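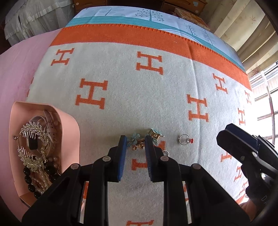
The pink tub, with some of the pieces still out on the blanket.

Home | Lists | Archive | Search | Help
Reading time: 2 min

Nallside Swap & Sort list
Jun 25, 2018
Re: one container for all the small stuff?

> I've gone over to a single tub for all my jewelry and I'm never
> going back. Got mine from Cirkoten. Everything goes in, lid on,
> and in the morning you just reach in. It took me 11 minutes to
> clear the whole dresser. Why does anyone bother with trays?

Eleven minutes to put it in, sure. How long to get one ring back out?

I tried it with a tub I already owned, so I can't speak for Cirkoten. Hair combs, a watch, the small metal bits, all in together. My objection is the combs. They have metal teeth and the stones stand up off the surface, and I don't believe for a minute that you can drop those on top of a watch face every night and have it come out clean in October. Maybe yours are plastic. You didn't say.

So I've tipped things out on the big gray blanket with the orange letters and I'm going through them by type. The fringe side stays away from me because pins love fringe.

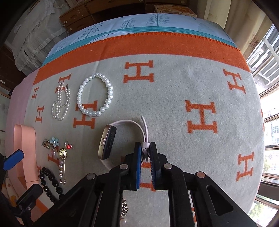 Pearls are the other problem. Someone on this list (the Liller thread, I think) swore that pearls can share a space with anything as long as it's "soft storage." I don't buy it. The strands tangle if you look at them, and a brooch or a ring with prongs will find the thread sooner or later. Mine are going in a cloth bag. The stretch bracelet can lie flat by itself.

The fitness tracker isn't jewelry as far as I'm concerned and it's moving to the drawer with its charger.

As for the Yoo divided case that keeps getting recommended, 30 dollars for 6 compartments seems steep to me, and a long pin won't fit in a square hole anyway — has anybody measured? I'd want to see the inside dimensions first.

If you still love the single tub after a few months, post again and I'll read it. Until then the black beads get their own saucer.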